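Open day at the Vesum building, second visit

We got there just after the doors opened on Saturday and I already had a list in my head from last year. Vesum is the old mill by the canal, the one with the green loading doors, and for one weekend in May all the small workshops inside let people wander through. Parking was easy if you came in from the north side (the south lot fills up with the food trucks). Admission is free but they hand you a paper wristband, mine was number 796, and you need it to go back in after lunch.

Ground floor first. Hondik does upholstery and seat covers and they had a long table of offcuts you could buy by weight. I came away with a bag of corduroy in a mustard color that I have no plan for at all and I love it. They showed how a foam block gets shaped with an electric knife, the same kind you'd use on a turkey, and let the kids try on scraps. Loud, dusty, great fun.

Then up the stairs, 84 of them, to Ambaye, and this was the part I had really come for.

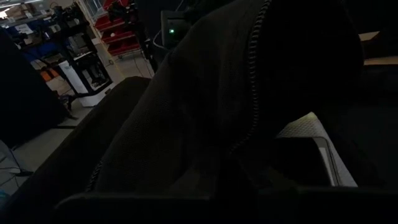

Ambaye repairs and alters outerwear, mostly jackets, and they share the top floor with a few others so the space is a proper mix of clothes and workshop. I had pictured a tidy tailor's studio with a dress form in the window. It's much more like a garage, and I mean that as a compliment! Black metal shelves with cardboard boxes on the top and blue bins of stuff lower down, and jackets wherever a jacket can go. The dark gray one draped over a padded seat caught me right away, with its long zipper curving down through the folds, because I have one very close to it at home and mine has been stuck at chest height for two winters. So I asked about zippers and got a wonderful ten-minute answer.

Short version for anybody with the same trouble: the teeth are usually fine. It's the slider that wears out, it spreads open a hair and stops pressing the two sides together. They can swap the slider on its own and leave the rest of the zipper alone, which costs a lot less than I'd been told elsewhere. A full replacement takes them longer because the old one has to be unpicked stitch by stitch, and on knit fabrics you have to be careful not to stretch the edge or the new zipper comes out wavy. They had a wavy one to show us. It looked like lasagna.

They keep a drawer of sliders sorted by size, and another of pulls, and they say 458 garments came through last year. Waiting time at the moment is 8 weeks, longer in the fall when everybody digs out their coats on the same cold morning. You can mail things in, but they'd much prefer you bring the jacket and put it on so they can see how it hangs.

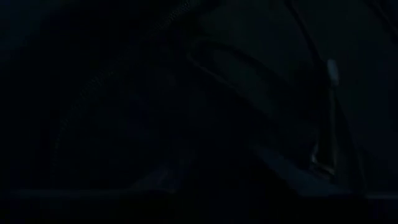 I also asked about washing, seeing as I had them cornered. Zip everything up before it goes in, turn it inside out, skip the softener. Hang it by the shoulders on a wide hanger. I do none of this.

Last stop was Ovside, back down on the second floor, who make bags and straps from leftover material. Smaller than I expected and very crowded by then, so we only got a quick look. There was a sling bag in gray canvas I should have bought and went back for at three, gone of course.

Lunch was from the dumpling truck, long line, worth it. Bring cash for the offcut table, the card reader was down both times I tried. The freight elevator does run if you can't manage the stairs, ask at the front desk and someone rides up with you.

I'm dropping my jacket off at Ambaye next week.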